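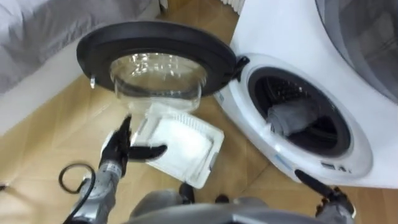 *La mini lavadora con la puerta abierta y el filtro blanco fuera.*

# Preguntas que me hacéis siempre sobre la lavadora pequeña

Desde que conté que en el piso de Skillham lavo con una máquina compacta de carga frontal, me llegan las mismas dudas una y otra vez, así que las junto todas aquí (y así dejo de copiar y pegar respuestas, que ya me vale). Última revisión: domingo, 30 de septiembre de 2018.

### ¿De verdad te cabe la ropa de una semana?

No, ni de broma. Yo lavo poco y a menudo: camisetas y ropa interior un día, toallas otro. Las sábanas de matrimonio las llevo a la lavandería Cadura, que me pilla de camino al trabajo. Una vez metí la funda nórdica a presión y salió con el centro igual de sucio que entró.

### ¿Cada cuánto limpias el filtro?

Cada 2 semanas si lavo cosas normales. Si he metido mantas o algo que suelte mucha pelusa, ese mismo día. Tardo nada y menos, de verdad.

### ¿Y cómo lo limpias?

Lo saco, retiro la pelusa gorda con los dedos y luego le doy bajo el grifo con agua templada y un cepillo de dientes viejo. Con la malla voy con cuidado, nada de estropajo, y me entretengo un poco más en las ranuritas del borde, ¡ahí se mete de todo! Después lo dejo secar de pie en el escurridor y lo vuelvo a poner. Sin jabón, que luego hace espuma donde no debe.

### Se me ha rajado la malla, ¿la pego?

Yo lo intenté con un pegamento que tenía por casa y aguantó dos lavados. Al final pedí un repuesto en Jadik, la tienda de recambios de la calle de abajo. Llevad el filtro viejo en una bolsa, porque hay varios casi iguales y a ojo te equivocas seguro (yo me equivoqué).

### La goma de la puerta huele a humedad. ¿Qué hago?

Pasar un trapo seco por dentro del pliegue después de cada lavado y dejar la puerta abierta un buen rato. Yo la dejo abierta de par en par, aunque haya que esquivarla para entrar al baño. Si ya hay manchas negras, paño con vinagre, dejar actuar 45 minutos y aclarar bien. ¡Y no mezcléis vinagre con lejía, por favor!

### ¿El cristal de la puerta también se limpia?

Claro. Ese cristal abombado acumula una película de detergente por la parte de abajo que casi no se nota hasta que pasas el dedo. Bayeta húmeda y listo.

### La puerta no me cierra, ¿se ha roto?

Antes de llamar a nadie, mirad si hay una prenda asomando por el borde del tambor. A mí me pasa siempre con algún trapo que se queda colgando hacia fuera. Mirad también que la pestaña del cierre no tenga pelusa pegada. Pantelis Andreadis me escribió contando que la suya llevaba días sin cerrar y era un calcetín de bebé.

### ¿Cuánto detergente pones?

Mucho menos del que pensáis. Muchen Yan, mi vecina de arriba, me convenció de usar la mitad y tenía toda la razón: la ropa sale igual y las toallas están más blandas.

### ¿Hace ruido?

Lavando, poco. Centrifugando, bastante, y además la mía se paseaba por el suelo hasta que la nivelé. Las alfombrillas antivibración las compré en Van Dijk en diciembre y ahí siguen.

Si vuestra duda no está, dejadla en los comentarios y la voy añadiendo cuando saque un rato.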